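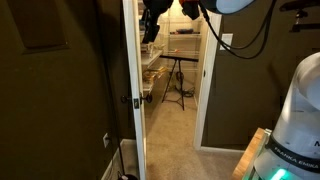 Plating thickness on Skelten chains

From September all gold-plated chains in the Skelten range will be supplied at two thicknesses, and the thickness will be printed on the bag label. Until now the catalogue listed a single figure, measured on the flat test strip that goes into the bath with each batch. A strip plates more evenly than a chain. The inside faces of a link, where it rubs against its neighbour, take less gold than the outside, and these are the faces that wear first.

The new grades are 2 microns and 5 microns. Both figures are now the minimum reading on the inside of a link, taken after polishing. The base metal is sterling silver in both grades. Clasps are plated separately to the same figure, and jump rings are plated after soldering.
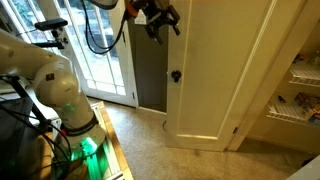
Wear results

Dovora sent 300 lengths of cable chain to the Rennie bench in Losville for tumbling in dry media. Half were the thinner grade. Each length was weighed, tumbled, cleaned and checked under a loupe at the fifth link from the clasp – the place where most returned chains show silver.

In the thinner grade, 33 lengths showed silver at that link by the end of the run. In the thicker grade none did, although several had gone dull and needed a cloth. Tumbling takes no account of perfume, sweat or pool water, so the results rank the two grades and do not predict years of wear. Trace and curb patterns have not been tested.

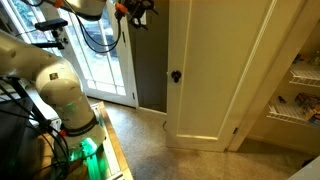
Banafsheh Rostami asks whether the thicker grade can be resoldered without stripping the whole chain. It can be, with a heat shield on either side of the joint, but the gold at the joint will discolour and that link will need brush plating afterwards. For a broken link near the clasp it is usually quicker to shorten the chain and refit the jump ring. Please quote for the brush plating as a separate line.

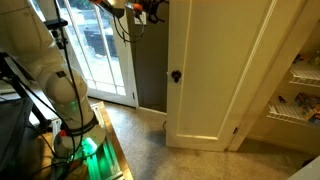

Replacement clasps should be matched to the chain by the colour code on the bag label, which is a separate entry from the thickness. Orders that give a colour in words alone will be queried. The rim of the platform under the white robot arm would be tan to one person and brass to another, and pale yellow plating gives the same trouble. If the bag has been lost, send the chain itself. Matching is done on Thursday, in daylight, against the plated reference links.

Old stock keeps its old label until it is sold through. Repairs to old stock are charged at the thinner grade.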